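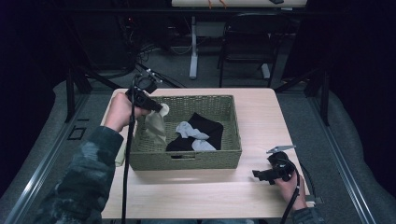 Joddale woven basket, olive green: review after a winter of socks

Bought two of these from Le Roux in August, one for the hall and one for the odd sock problem. Keeping this quick, got school pickup at 3.

Short version. Good basket. Not a great basket. Would buy again on sale, wouldn't pay full price for the big one.

What you get

Rectangular, open top, grassy sort of weave in a dull olive. Handle cutout on the front. No lid, no liner. No assembly either, thank god, after the Boltmont shoe rack took me a whole Friday night and I still had a bolt left over.

Colour is darker than on the website. I like it better. My sister reckons it looks like a fishing bag. Goes fine with pale timber anyway and hides fluff, which matters in this house.

What I use it for

Socks. Clean ones come off the line, get dumped on the table, anything with a mate gets paired and anything without one goes in the basket. Black stuff at the bottom, light stuff on top so I can find it. Beige ones always seem to be the singles?? Fits a fair load before it starts to bulge. Have also had tea towels in it, beanies, and once a whole roast chook in its bag because I ran out of hands coming in from the car. Wiped out OK.

On the table

Main worry was scratches. The table's a light wood top and shows everything, and my last basket (a Fakach, wire, don't bother) left a lovely set of lines down one end. Nothing like that from the Joddale so far. The weave is a bit prickly on your hands when it's new but it slides along the wood without catching. I still lift it when I remember. Mostly I dont.
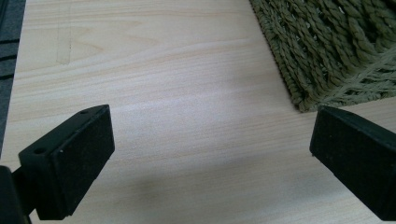 Olive weave against the pale tabletop.

It does shed. First fortnight I was picking little bits of green off the table, off the floor, off my work pants. Took it outside and gave it a good whack on the verandah post and that got rid of the worst. Still the odd bit now. If you've got carpet, whack it first.

The handle

Small. You can get your fingers in but I wouldn't carry anything heavy by it. Full of socks, fine. Full of tins, no. Edges of the cutout are neat enough, no sharp ends poking out on mine, though one of the reviews on the shop page had a photo of a frayed one so check before you leave the store.

Size and smell

Wish they did an in-between size. The small is perfect for socks and useless for towels, the large takes up half a bench. Mine is the small. The hall one is also the small, I ordered wrong.

Smelled like a hay shed for the first week. Gone now. My cat was very keen on it for exactly that long.
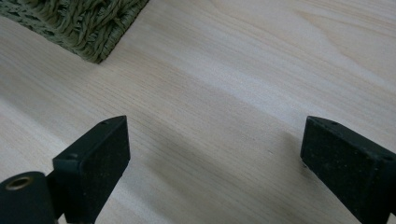
Other thing to know is it sits flat. Sounds like nothing but the wire one rocked, and if you're sorting at a table and reaching in every couple of seconds a basket that rocks will drive you up the wall. You can chuck a sock at this from the other side and it stays put. When it's empty it's pretty light though, so don't leave it out on the deck in a southerly. Ask me how I know. Neighbour found it.

Cleaning: damp cloth, dry it in the shade. The tag says no soaking. I havent tested that and won't be.

Good: colour, sits flat, hasn't marked the table
Bad: sheds early on, tiny handle, silly gap between sizes

Four out of five. Would be four and a half with a decent handle. If anyone's tried the large for towels let me know how it holds up, will add it here when I get a minute.

Pravesh Swanepoel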